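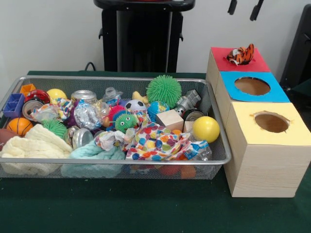
Gimalside Toy and Play Library - Sorting and Stock Team

Mixed trays replace single-type bins at the sorting table
Posted 2024-02-03

The sorting team has changed the way returned play items are held before they go back on the shelves. Small toys, balls, cloths and clean household items now go together into wire-mesh trays on the sorting table. Until January, each type had its own bin, and the bins stood on the floor along the wall.

The change applies to loose items only. Boxed games, puzzles and anything with a parts list are still checked at the front desk and are not affected.

Bethel Kumsa, who runs stock, said the old bins filled unevenly. The ball bin was full by the middle of most days, while the bin for blocks was rarely more than a third full. Staff were moving items from one bin to another to make room, and the labels no longer matched the contents. The stock list for loose items stands at 942 entries, and 70 of those were marked as missing at the last check. Most of the 70 were later found in the wrong bin.

A mesh tray holds whatever comes back, in the order it comes back. Soft items are laid in with the hard ones. A knitted cloth or a piece of fleece takes up the gaps between balls and blocks and keeps them from rolling when the tray is carried. Cans, a plastic bottle and crumpled foil are kept as play items in their own right and go in the same tray. They are used in the touch and sound sessions for younger children, where a tin can and a spiky rubber ball are equally popular.

The tray was chosen over a solid plastic tub after a short trial with both. Grit and sand fall through the mesh, and the contents can be partly seen from the side without unpacking. The tub was lighter but had to be emptied and wiped after every use. The trays came from Lestari, which also supplies the shelf brackets in the main room. They have a metal rim, and the rim has held up well so far. One tray was returned with a bent corner and was replaced.

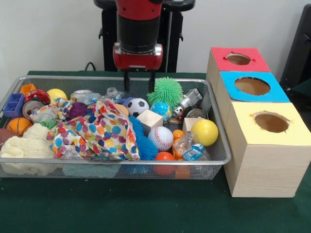
The three wooden boxes at the right of the sorting table belong to the same set of changes. They are stepped, with the highest at the back and the lowest at the front, and each has a round hole in its paper top. The tops are red, blue and yellow. The boxes are a posting game and can be used with almost anything in the tray that fits through the holes. The paper is meant to be replaced as it wears. Spare sheets are in the flat drawer under the laminator, cut to size, and should be fixed with glue and not with tape. Tape leaves a residue on the wood that has to be sanded off.

Hamdia Gebru drew up the packing order that is now pinned next to the sink. Hard and heavy items go in first. Balls follow, then small figures and vehicles, then cloths. Items with long bristles or soft tendrils should go near the top, as the tendrils flatten under weight and take a day or more to recover. Foil balls also go near the top. Anything with a sharp edge is taken out and put on the repair shelf, and this includes cans with a rough lid.

Cloths are washed at 600 spins per minute or less. The knitted ones lose their shape at higher speeds, and two had to be thrown out in January for this reason. They should be fully dry before they go back in a tray.

The team also asked for a darker table cover. The table now has a dark green cloth, and small pale items that were hard to find on the old white surface are easier to pick out. Teshome supplied the cloth from the end of a roll at no charge. It is washable and should be shaken outdoors once a week.

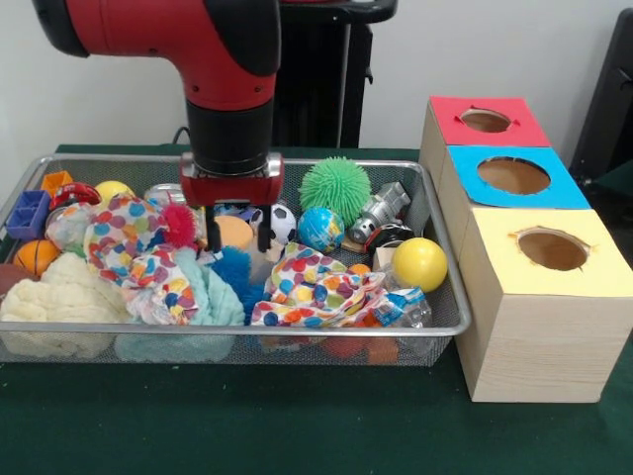 Some points are still open. A full tray is heavier than a full bin, and staff have asked for a limit on how high it may be packed. The current guidance is that hard items should not rise above the rim, though cloths may hang over it. A second question is how to record what is in a tray. Writing down each item takes too long at busy times, and a simple tally by type has been proposed. Kumsa prefers the tally. Gebru would like to keep the full list for small vehicles and figures, where most of the losses occur.

A shelf unit for the trays has been ordered from Budier and will stand where the bins used to be. It has open sides and takes the trays lengthwise. Until it is in place, trays that are not in use should be kept on the lower bench and not stacked on top of each other. Stacking presses the soft toys out of shape and scratches the rims.

The library set aside 1,000 for the whole change, covering trays, shelf unit and paper. The old bins are free to any local playgroup that can collect them. Those interested should leave a name and phone number at the front desk, with the number of bins wanted. Lids are available for all but the two largest.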